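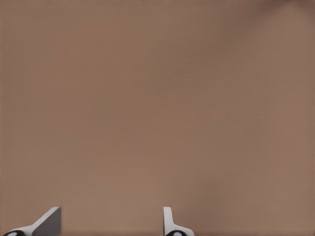
Two white gripper fingers against a plain brown surface in a computer-rendered scene. Prurka is using simulation to help plan its equipment purchases.

August
By Asuka Shimada

Prurka will put off buying new robot arms for its packing floor until it has finished testing grippers in simulation, the company told staff this week.

The kitchenware distributor had set aside money in this year's budget for three arms, to be installed at the end of the small-parts line. That order is now on hold. Managers want to settle on a gripper first, then pick an arm that can carry it, and only then ask for final quotes.

Two suppliers are still in the running. Ivumano sells a complete package, with the arm, gripper, controller and a year of service on one invoice. Roklow sells the arm alone and leaves the choice of gripper to the buyer. The Roklow quote is lower, but it does not cover mounting plates, cabling or spare fingers, and Prurka's purchasing office has been adding those costs in line by line.

Fingers have become one of the larger questions in the budget. The company expects to replace them regularly, and the two quotes handle them differently. A replacement pair for the Ivumano gripper is listed at $800. A comparable pair from an outside shop came in at $700, with a longer wait for delivery.

"The arm gets all the attention in the meeting, and then you look at what you'll be ordering every few months for as long as you own it," said Dale Upadhyay, who manages equipment planning at Prurka. "We'd like to know that number before we sign anything."

The simulation work is being done in-house on computers the company already owns. Staff are running models of parallel grippers through the pick-and-place jobs that now take up most of a shift on the small-parts line – measuring spoons, lids, silicone seals and boxed sets. The list has 11 items on it, chosen by the line leads.

Thin, flat items are the main concern. If a two-finger gripper can't handle them reliably, the company would have to add suction tooling, and that would mean a compressor, air lines and a change to the floor layout. None of that is in the current budget.

Upadhyay said the simulated results would not be treated as final. Whichever gripper does best will be rented for a trial on the floor before the purchase goes ahead. Rental fees will come out of the maintenance account, and both suppliers have agreed to credit them toward an order.

The delay has a cost of its own. Ivumano's quote expires at the end of the month, and the supplier has not said whether it will hold the price. Roklow's delivery estimate has already slipped once since spring.

Line workers asked at the staff meeting whether the arms would mean fewer shifts. Managers said the current plan keeps staffing where it is and moves people from packing to inspection and returns. A written version of that plan is due before the equipment order is placed.

Prurka expects to finish the gripper comparison this fall. If the arms are not ordered by the end of the year, the money goes back into the general equipment fund and the request will have to be made again.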